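The Confidence Column

Skella had promised the demo for a Saturday, so of course the planner stopped trusting itself on the Friday before.

Shanthi Wanigasekara heard about it from Colton, who came to her desk with his laptop open and held flat on his palm like a tray.

"It's at three percent," he said.

"What is?"

"Its confidence. The new score. It was in the nineties all week and now it's at three."

She didn't look up right away. She had argued against the score back in June, when Audrey-Anne Hiebert first drew it on the whiteboard. A number between zero and a hundred that told you how sure the robot was. Customers would love it, Audrey-Anne had said, and Shanthi had said that customers also loved horoscopes. She'd been outvoted, four to one, and then been given the job of building it, a thing that happened to her a lot.

"Is the robot doing anything different?" she asked.

"No. Same task, same arms, same motions. Jaxon's been running it since lunch. It just says it's not sure."

"Well, maybe it's right."

Colton laughed and then saw that she meant it.

They went down the hall to the lab. Jaxon Gagnon was sitting on an upturned crate with his feet against the wall, eating crackers. He was the kind of engineer who named everything he wrote after people he disliked. The planner was called Thakur, after a landlord. The grasp model was Loron, and he had never told anyone who that was.

"Thakur's sulking," he said.

"Thakur's a search over motion plans," said Shanthi. "What did you change?"

"Nothing."

"What did you change, Jaxon?"

He ate another cracker. "I updated the perception weights. Last night. But that's upstream, and the detections got better. I've got 129 test clips and it beats the old weights on every one."

"Every one?"

"Every one."

She did not like that at all. In her experience a model that won every time had usually seen the answers. She asked where the clips came from and he said from Sutrisno, and she asked where Sutrisno got them, and Jaxon said that was a question for Sutrisno.

Sutrisno Sopacua worked in the small room behind the lab, with the door closed and the blinds down. He had been at Rastico before this, until Rastico ran out of money, and he had the patience of a man who had already watched one company go under.

"I cut them from the training runs," he said. "Jaxon asked for clips. He didn't say which clips."

"So they're in the training set."

"Of course they're in the training set. All the clips we have are in the training set. We have 300 clips." He turned his chair around. "I wrote that in the notes. Does anyone read the notes?"

Shanthi hadn't read the notes. She pulled up a stool and asked him to show her the live log, the actual steps, with the score beside each one.

He opened it on the big monitor. The planner wrote a line for every choice it made. Most of the lines were dull. Open gripper. Move left arm. Wait. Next to each was the score, and the score went along at ninety-one, ninety-three, ninety-two, like a healthy pulse, until one step near the middle. There it fell to three and stayed.

"What's that step?" she said.

"Pick item from drum."

"And what does it think the item is?"

Sutrisno scrolled sideways. The label field said ITEM_1, towel, white. The line under it said ITEM_2, towel, red. The one under that said ITEM_1 again. It went on like that down the screen, white, red, white, red, one item and then two, the planner making a fresh plan each time and throwing the old one out.

"Get me the head camera for that line," she said. 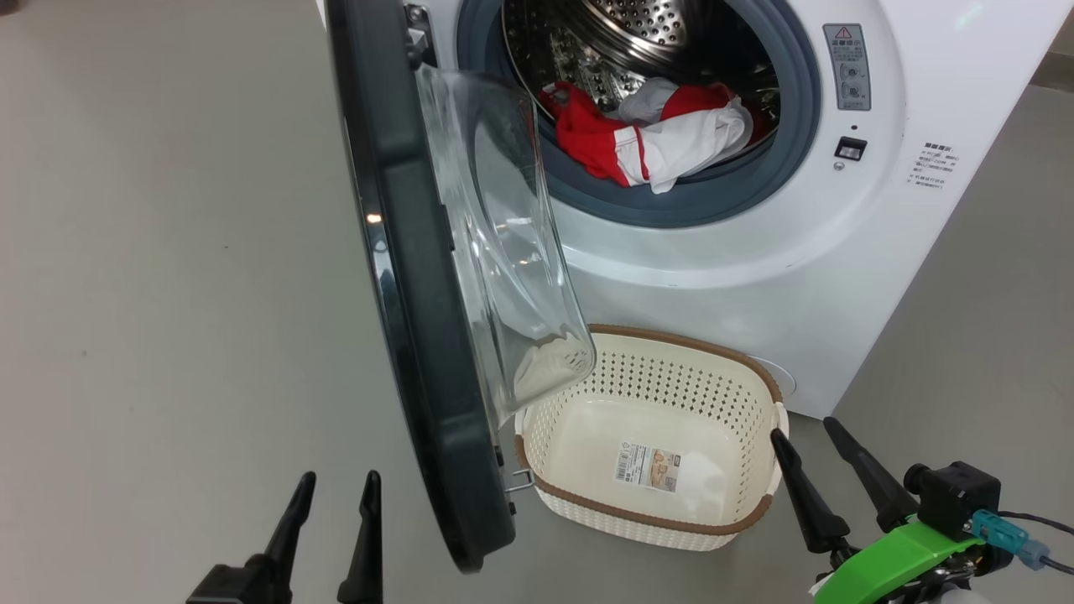
Shanthi had spent most of her working life on software that was wrong with great assurance, and she had learned to look at the input before she looked at anything else. She leaned in until she could feel the warmth of the monitor. It was one garment, red panels and white sections with red stripes between them, crumpled at the bottom of the drum and hanging partly over the rubber lip. A person would have known that in no time. Behind it was a bunched piece of light gray cloth that the log had never mentioned at all, not as a towel or as anything else.

"It's cutting the shirt in half," said Colton from the doorway.

"We don't know it's a shirt."

"The thing, then. It's cutting the thing in half."

"And it can't see the gray one," said Sutrisno.

"So the old weights got this right?" Colton asked. "Since the score was high?"

Sutrisno found a run from the day before. It took him a while. The old log had called the garment a single towel, red, at ninety-four percent, and it hadn't mentioned any gray cloth either.

Jaxon had come in behind Colton with the crackers. He read both logs twice, his lips moving a little.

"So it was wrong all week," he said.

"It was wrong all week and happy about it," said Shanthi. "Now it's wrong and it keeps changing its mind, and the score noticed."

"That means the score works."

"It means the score worked once. Don't put that on a slide."

Audrey-Anne called at six. She'd seen the dashboard from home. She wanted to know if they could roll back to the old weights for the demo and get the nineties back.

Shanthi said they could. It would take a few minutes.

"And would it do the task?"

"It does the task sometimes. It does it about as well either way. The only thing you'd be changing is the number."

There was a long quiet on the line, and a dog barking somewhere in it.

"They're really going to ask about the number," Audrey-Anne said.

"I know. I said so in June."

"What would you do?"

Shanthi looked through the glass at the lab, where Jaxon had sat back down on his crate. She thought she'd probably hide the column, and she thought that was probably a kind of lie too, and she was tired and wanted her dinner.

"Leave the new weights on," she said. "Leave the three up there. If they ask, I'll talk to them."

"All of them?"

"Whoever asks."

She hung up and went to find the notes Sutrisno had written, which ran to eleven pages, and started at the top.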